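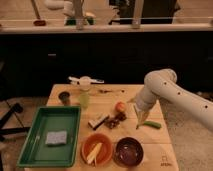 How to write table rules for a kitchen robot arm (and keep the ones that matter)

Most rule sheets for tabletop robots are far too long. The one we inherited at Worano had 17 pages, and as far as I could tell people read the first page and signed the last. What follows is how we cut it down. It suits a single arm working over a table of bowls, cups and bits of food, with people coming and going between runs. It won't get you through a formal safety assessment and you shouldn't try to use it as one.

Before you start

Get the arm's manual, your current rules if you have any, and the log of stops and faults. We had 206 entries in ours going back to March. If you don't keep a log, start one and come back in a month. Rules written from memory tend to cover the one dramatic thing that happened and skip the dull thing that happens every day.

Step 1. Mark the reach

Move the arm by hand, or at its slowest speed, to the furthest points it can get to. Put tape on the floor outside that line. Do it for the real reach, with the gripper fitted, and don't trust the circle in the brochure. Fingers add length, and so does a spoon held in them.

Step 2. Decide what may be on the table

Write a short list and be strict about it. Ours allows light bowls and cups, a tray, a sponge, soft fruit and vegetables, and small dry food. It rules out glass, blades and anything hot. I'm wary of the phrase "no hazardous items", which turns up on nearly every template I've seen. It leaves each person to work out what a hazard is, usually while holding one.

Food needs its own line. Anything the gripper has touched goes in the bin at the end of the day. Someone will tell you the fingers were wiped. Bin it anyway.

Step 3. Set the speed once

Pick a speed for when people are nearby and lock it in the controller if you can. A rule that says "use a safe speed" is worth very little. We tried the Jevico checklist, which asks the operator to tick a box saying the speed is suitable. Every box was ticked, including on runs where the setting had been left on full from the night before.

Step 4. Write the reset rule

Resetting the table is when hands are closest to the arm, so this is the rule to get right:

Stop the program.
Press the stop button and leave it pressed.
Reset the items.
Step back behind the tape.
Release the button, then start.

Pausing in software doesn't count. A pause can be cancelled by somebody at a keyboard who isn't looking at the table.

Step 5. Test the stop

Test it at the start of each day, with the arm moving slowly and empty. Write the result down as a pass or a fail. The Sutcliffe template says monthly, and I can't see the sense in it – the test takes less time than filling the kettle.

Step 6. Cut

Go back through the old sheet and, for each rule, look for a log entry it would have prevented or a line in the manual that calls for it. If you find neither, take it out for review. We lost a long section on footwear this way. We kept the one on trailing cables, which had earned its place several times over.

Aim for 700 words. Ours started at more than 2,000 and the short version hangs beside the stop button.

About certificates

We were offered a "best practice" badge through the Brusov scheme. It asked for our documents and a fee, and never asked to see the arm move. I'd spend the money on a second stop button and put it on the other side of the table.

Last updated December 9, 2020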